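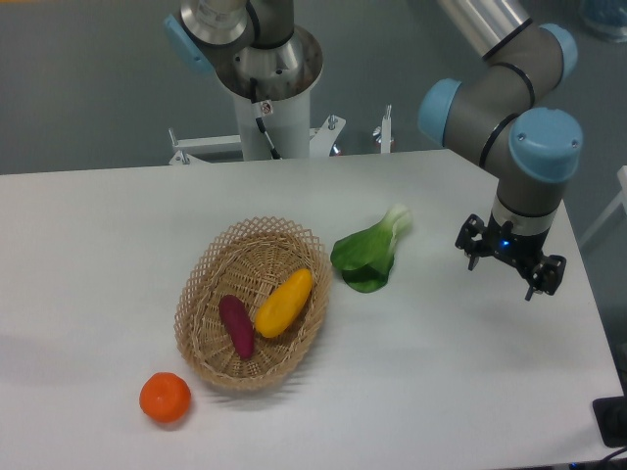 Right arm with the gripper open over the table. Yellow piece in the basket next to the sweet potato.

Wednesday, Goltico cell, gripper work

Picked up where Karla left off. Her note said the right gripper was stopping short on close, and the log agreed: 11 failed closes on small items since the last service, all on the right side. Left arm has none, so I left that one parked and only worked on the right.

Took the gripper off at the wrist flange. Pads looked fine. Two of the linkage screws on the outer finger turned by hand, which would do it. Cleaned the threads, put a drop of the blue threadlocker on each and snugged them back down in small steps, checking the fingers by hand in between. Do not go straight to full torque on these, the linkage binds and you end up chasing it for an hour. Zyanya has the small driver if it's missing from drawer 19 again.

Remounted, ran the open/close cycle from the Vurkum panel with nothing in the fingers. First cycle threw a position warning because the stored zero was from before the screws were tightened. Re-zeroed, saved, warning gone. Cycle counter read 1,006 when I stopped. Write that down somewhere better than here.

Then the usual table set: wicker basket, sweet potato, yellow fruit, bok choy, tangerine. Speed held at the setup value the whole time. I only care about the yellow one for this check — it's the small round stuff that was slipping. 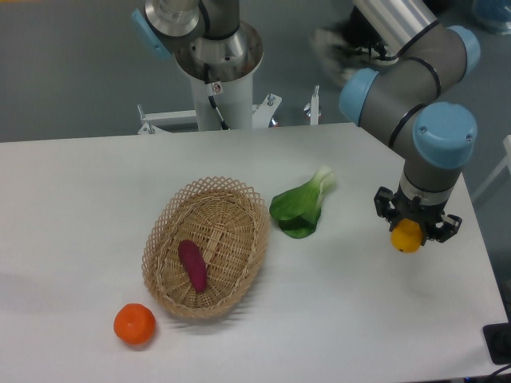

Force setting was 69 on the panel when I started and I have left it there. Karla had thought about raising it, but with the screws tight I don't see a reason to, and a higher number just hides a loose linkage until it gets worse. If the short closes come back, check the screws first and the setting second.

Also looked over the cable at the wrist while the gripper was off. Some rubbing on the jacket near the connector, no copper showing. Wrapped it. Asked Solís for a spare, no date yet.

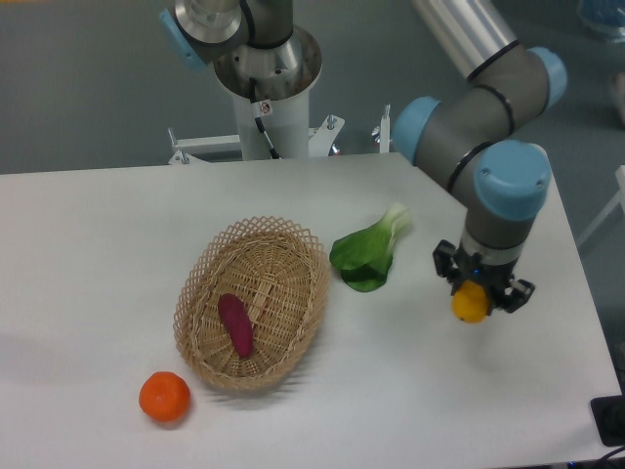
Yellow fruit in the fingers, just above the table to the right of the bok choy.

Still to do:
Copy the new zero into the Ornora backup, the old one is still in there
Put a paint mark across the two screws so we can see if they move
Same screw check on the left gripper, even with no faults logged
Zyanya to rerun the log count after a full day at normal speed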